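Tracking Down a Dropped Grasp in Simulation: Collision Shapes, Finger Pads and Thin Handles

Applies to: Drovville simulator, Turnum gripper model, multi-part objects on a stick or rod
Level: intermediate
Last revised: February

This page covers one fault and the order in which to look for its cause. The gripper closes on a thin object, the controller reports a grasp, the arm lifts, and the object stays behind or shoots out sideways. We hit this with the skewer asset from the Troren food set during a run of 173 pick attempts. The grasp check passed on every one of them. In 12, the skewer was no longer between the pads at the end of the lift.

The failure matters beyond the success rate. The same grasp flag releases the interlock that allows the arm to travel at full speed. If the flag can be true with nothing held, a policy trained against it will learn to move fast on a false signal, and the real cell will inherit the problem.

Before you start

You will need:

A saved log of at least one failed attempt, with joint positions and contact pairs recorded at every physics step
The scene file and the asset folder for the object
Write access to the gripper's contact settings
The collision shape overlay, turned on in the viewer's debug menu

Work on a copy of the scene. Several of the steps below change settings that other tasks load from the same folder.

Step 1. Replay the failure at the physics rate

Load the log and set playback to one physics step per frame. The default playback skips steps to match the camera rate, and a bad contact can come and go between two camera frames. Our first review was done at the camera rate and showed the skewer in place in one frame and gone in the next, which told us nothing about the cause.

Stop the replay at the last step before the close command is issued. Save this state under its own name. All later tests start from it, so that the approach motion does not have to be repeated and small differences in arm position do not confuse the result.
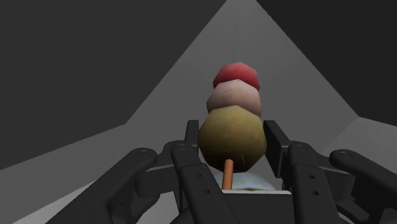
Figure 1. Skewer between the two upright plates, with a gap on each side of the olive-yellow piece.

Look at the state from the wrist view and from one side view before going further. At this point the rendered surfaces should be clear of each other. If a plate already cuts into the object, the fault is in the approach pose and the rest of this page does not apply. Go to the page on pose offsets instead.

Step 2. Turn on the collision overlay

The rendered shape and the collision shape are separate files in the Troren set. The renderer uses the faceted mesh. The physics engine uses whatever is listed under "collision" in the asset description, and for many small objects this is a single convex hull.

A single hull around a tapering stack fills in every hollow. On the skewer it runs in a straight line from the widest piece to the end of the stick. The result is a solid cone where the viewer shows a thin handle with open space next to it. Any part of the gripper that enters that space is in contact as far as the engine is concerned.

With the overlay on, check three places:

The space beside the stick, below the lowest food piece
The joints between neighboring pieces
The bottom of the object, where it meets the holder

In our case the first was wrong and the third was worse. The hull overlapped the holder's own hull by 2 mm in the rest pose. The engine was pushing the two apart at every step, and only the high friction setting on the holder kept the skewer from moving. When the pads closed and took some of the load, that balance was lost.

Step 3. Read the contact pairs

Advance the saved state through the close command and list the contact pairs for each step. Sort them by link name. For a good grasp on this object, there should be one or more pairs for the left pad and one or more for the right pad, with normals pointing roughly toward each other.

Our failed attempts showed a different pattern. The left pad touched first. The right side then reported contact from the inner finger link, and the right pad itself reported nothing. The link was pressing on the filled-in part of the hull, below the food. Its normal pointed up and to the side, so closing the fingers further squeezed the skewer upward out of the grasp.

If you see a link name where you expect a pad name, record the step number and the height of the contact point. You will need both in Step 5.

Step 4. Check what the grasp flag is testing

Open the grasp check in the controller settings. The version shipped with the Turnum model sets the flag when both of the following hold:

Finger motion has stopped before the fully closed position
At least one contact is present on each side of the gripper

Neither line asks which part of the finger is touching. A link pressing on a bad hull satisfies the second line, and the resistance it creates satisfies the first. The flag was doing what it was written to do, and the definition was too loose for thin objects.

Note also that the flag is latched. Once set, it stays set until the open command. An object lost halfway through the lift does not clear it. This is why all 12 failures were logged as holding.

Step 5. Replace the collision shape

Do not edit the rendered mesh. Write a new collision entry built from simple shapes:

One cylinder for the stick, with the same radius as the rendered stick
One convex hull for each food piece, made from that piece alone
No shape spanning two pieces

Let neighboring hulls overlap slightly, as the rendered pieces do. They belong to the same rigid body, so the engine does not test them against each other and the overlap does no harm.

Then correct the holder. Move the rest pose of the object up until the overlap report reads zero, and let the scene settle with the gripper out of reach. If the object drifts during settling, there is still an overlap somewhere. Do not hide it by raising friction or by adding damping. Both will make the settling look clean and leave the stored push in place.

Reload the state saved in Step 1 and close the gripper again. Compare the contact list with the one from Step 3. The link contact at the recorded height should be gone.

Step 6. Tighten the grasp check

Change the second condition so that it accepts contacts from the pad bodies only. Add a third condition on the contact normals: the angle between the left and right normals must be within your chosen limit of directly opposed. We use a limit of about 15 degrees. A wider limit let some of the bad grasps through, and a narrower one rejected good grasps on the faceted food pieces, where the normal jumps from one flat to the next.

Require all conditions to hold for 5 physics steps in a row before the flag is set. A single step is too short, since a pad bouncing on first contact can meet every condition once.

Remove the latch. The flag should be evaluated through the whole lift and cleared as soon as a condition fails. If your controller needs a latched signal for logging, keep it as a second variable and do not connect it to anything that controls speed.

Step 7. Tie the interlock to the live flag

Find where the travel speed limit is released. In the Drovville template this is in the motion block, and it reads the latched variable by name. Point it at the live flag. Then set the response to a cleared flag during motion: drop to the reduced speed limit, finish stopping on the planned path, and hold position. Do not have the arm return to the start on its own. A dropped object may be lying in the return path, and in a real cell somebody may be reaching for it.

Test this by force. Start a lift with a good grasp, delete the object from the scene partway up, and confirm that the arm slows and stops. Repeat with the object deleted just after the flag is set and again just before the arm reaches its goal. The last case often fails the first time, because many motion blocks stop reading inputs near the end of the path.

Step 8. Run the full set again

Repeat the original attempts with the same random seeds. Using new seeds will tell you the new success rate, but it will not tell you whether the known failures were fixed. Run the old seeds first and new ones afterward.

On our rerun no attempt ended with the flag true and the skewer missing. Two of the old failures still ended without a successful pick. In both, the pads closed unevenly on the olive-yellow piece and the normal check rejected the grasp before the lift. We count these as correct behavior by the safety check and as an open problem for the planner.

Common mistakes

Judging clearance by eye. A visible gap between a plate and the food says nothing about the collision shapes. Keep the overlay on for any question about contact.

Raising pad friction. This was our first attempt at a fix. It lowered the number of drops, and it made the remaining ones more violent because more force had built up before the object came loose.

Reducing the physics step alone. A smaller step gave a smoother ejection. The hull was still wrong.

Checking only one object. Any tall item with a narrow handle and a single hull may have the same fault. In the Chou export tool, the setting that makes a single hull is on by default. Search the asset folder for objects with exactly one collision entry and review those that are not close to convex.

Settings changed, for reference

Object collision: single hull replaced by one cylinder and one hull per food piece
Object rest pose: raised to remove holder overlap
Grasp contacts: pad bodies only
Normal limit: added
Hold time: 5 steps
Latch: removed from control path
Speed interlock: reads live flag
Playback default for fault review: one physics step per frame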